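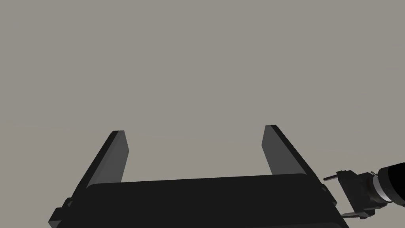 5.3 Failed handovers in the two-arm task

Femoton's own report on the handover task gives 486 successes and puts the rest down to "noise in contact." We do not think the logs support that reading. We replayed all 1642 simulated runs with the Flallix checker and sorted the failures by the first thing that went wrong.

Figure 4. Simulated view from behind the palm of the wide gripper. The jaws are open and empty, and the second arm's smaller gripper is at the right edge.

The most common fault had little to do with contact. The wide gripper reported a closed grip while its fingers were still apart, and the planner took the report at face value. The second arm then moved in to collect a part that had never been picked up. In 45 runs the two grippers hit each other, and the safety stop fired in only 7 of them. The Bayram planner checks each arm against the table and against itself, but the check between the arms was switched off in the May release to save time. The release notes call this a minor change.

We are also wary of the proposed fix, a longer pause before the second arm moves. A pause does nothing about a false grip signal. When we tried it on the Prurkport cell settings, the same fault came back at the same step, only later in the run. Whether a real pair of arms would behave this way is a separate question, and the simulator's simple finger model gives us little reason to trust an answer in either direction.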